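Kondik project: notes of the May meeting, Rerik lab

Present: both project groups, Fairclough by phone. Start 2 pm.

1. Minutes of the last meeting agreed with no changes.

2. Two-arm sorting. The set now stands at 2903 demonstrations. Training on the first 2000 gave a policy that still sent both arms after the same cube. Adding the rest cut these clashes to 11 in 274 trials.

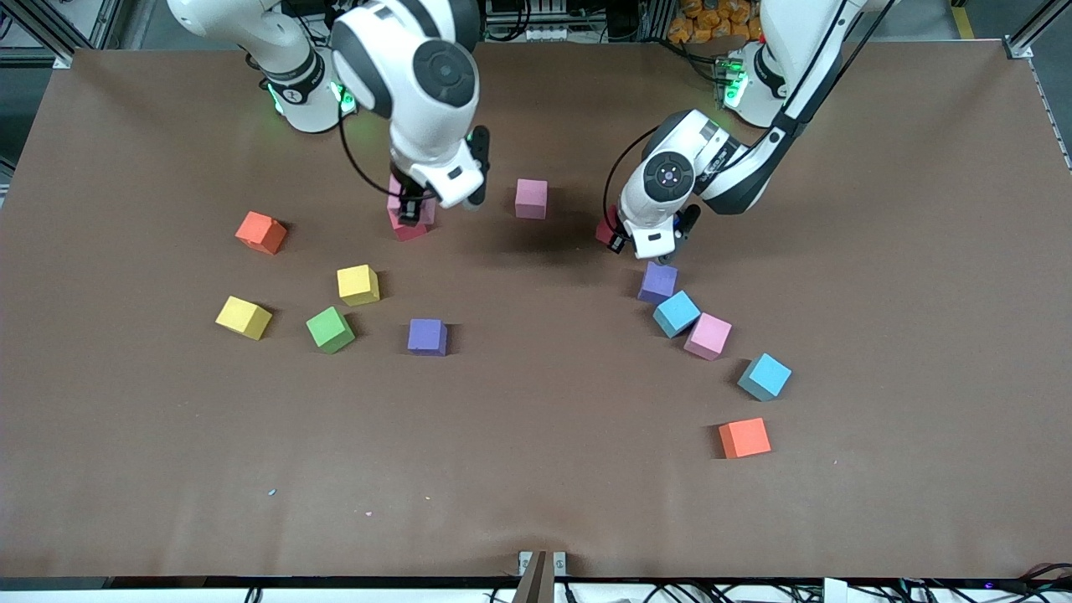 Mollonau asked if the gain comes from more data or from the later operators, who kept each arm to its own side. This is not known. Agreed to retrain on 2000 drawn at random from the full set and compare.

3. Trial sheets. Clashes and dropped cubes to go in separate columns from now on.

4. Draft paper. Method section to Fairclough before the next meeting. Results held until item 2 is settled.

Closed 3.10 pm.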